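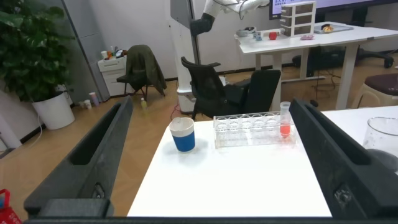
The council has published the new timetable for the 291 bus. From June it stops at Castport station again, but only twice an hour.

The last one back leaves at 22.40. If you work lates at Hovex you'll miss it by ten minutes. I've written to them about that.

Fares stay the same. The day ticket still isn't valid on the 2, so you need to buy a separate one if you change at the market.

Harsh Pal asked about the stop outside the library. It's staying, but the shelter is being taken away and there's no date for a new one.

The petition for a later bus has 900 names. It needs 1000 before the council has to discuss it. Paper copies are at the library desk and the chemist's.

Yaryna Horobets is collecting the paper ones. Please don't sign both.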